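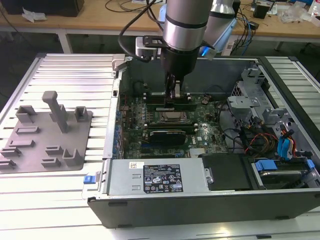 March 2023

Well, the old computer days at Bundthorpe are back, and I couldn't be more pleased! I popped in on the opening session (I only meant to stay for a cuppa) and ended up there two hours, happily peering into the insides of desktop towers.
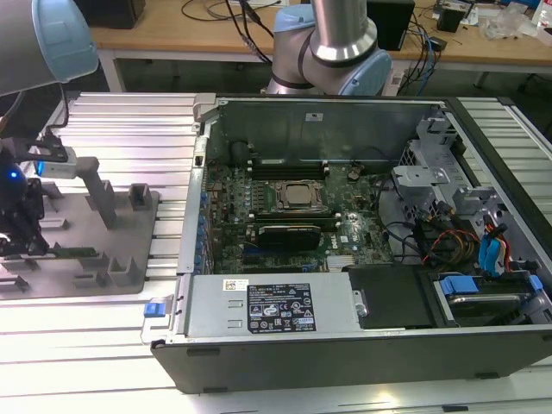

Murthy, our repair shop on the high street, has taken on a batch of 387 unwanted office machines, and the plan is to strip out whatever can be used again. Memory is the bit they're keenest on. The Dell had its side off and its board on show, and a thin green stick like the ones they're after was lying in a slot of the grey tray next to it. I've got a drawer at home that could do with a tray like that.
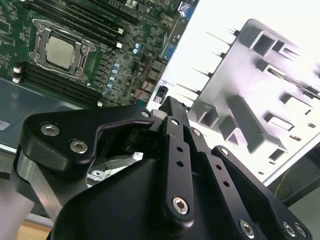

I've always been a bit scared of opening my own computer, I'll admit. After a good look I feel braver, as the parts are easier to tell apart than I'd thought. The processor has a dull silver-grey top and sits in a metal surround with little levers, and the black memory slots run along both sides of it, with small white latches at the ends. Even I could find those again!
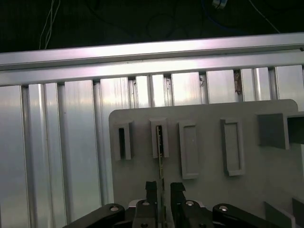 ## Bringing your own

Old desktops can be dropped off at the Murthy counter until the end of September. It costs £9 a machine, or £40 if you'd like your files copied on to a new drive first. Laptops aren't being taken this time (shame, I've got two). Please leave the power lead at home, they have boxes of them already.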